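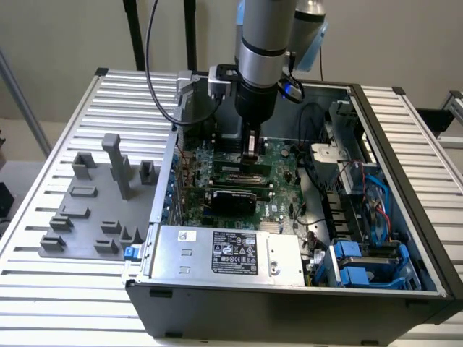 A computer case on its side, cover off, with a robot arm reaching in.

Hello again from the back room at Saretti! June already, and my appointment book is filling up with people who want their brows sorted before vacation, so this month I'm talking about aftercare, and about the new brow lamination kit I've been trying out.

First, the kit. It's the Tresine starter set, and I've used it on 6 clients so far (plus my own brows, twice, and my sister's once while she was trying to watch TV). You get the lifting cream, the setting cream, a nourishing oil, a little pot of adhesive and a pack of brushes that are a lot nicer than I expected. The brushes have a slight angle to them – perfect for those stubborn hairs near the arch that always want to point at the floor. I'm not so sold on the adhesive, which strings like melted cheese if you take too much, so I've gone back to my old Lougher one for now and I'm keeping everything else.

A lot of you have asked if lamination is the same as a tint. It isn't! Lamination relaxes the hair so it can be brushed into a new direction, and a tint just changes the color. You can have both in one visit, and most of my regulars do, but I like to do the lamination first and then the tint, with a shorter time on the color because freshly laminated hair grabs it fast. If you've ever walked out of a salon with brows two shades darker than you asked for, you know the feeling.

Please do come in for your patch test before your first appointment. It takes me a couple of minutes, you can pop in with your coffee, and I'd much rather reschedule you than have you go home itchy. Tell me about any retinol or peels you're using as well, even if you only use them on your forehead. Product travels.

Abdul-Rahman Ansah is back with us on the waxing side, and he's brought his beloved hard wax with him. I let him loose on my upper lip and it was over before I'd finished complaining. He's taking new clients from the Grendgate side of town too, with late appointments until 7 p.m.

And thank you to Dušan Zeman, who wrote in asking if men book brow appointments. All the time! Most of them want a tidy-up and nothing anyone would notice at work, and that's a 30-minute slot, start to finish.
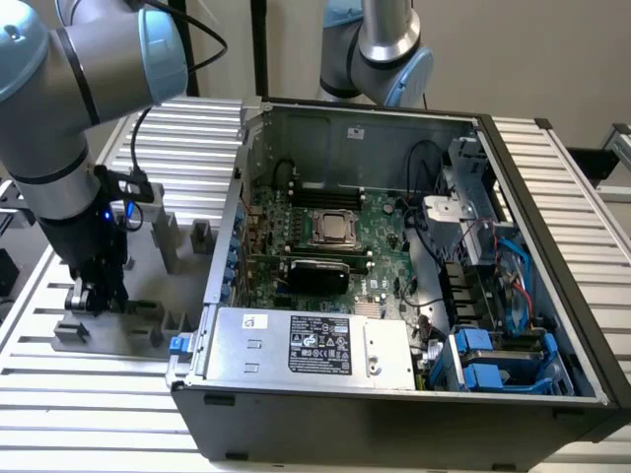
Looking after laminated brows

Keep them dry for the first day, so no sauna, no swimming and no long steamy showers. Skip brow makeup for that day as well, and try not to sleep face down (I know, I know). After that, brush them up each morning and put on a tiny bit of oil at night – a drop on a clean spoolie does both sides. Leave at least 6 weeks before having them done again, even if they've started to drop a bit by then.

If you want a bottle of the oil, I've put 3 aside behind the front desk, so just ask when you come in.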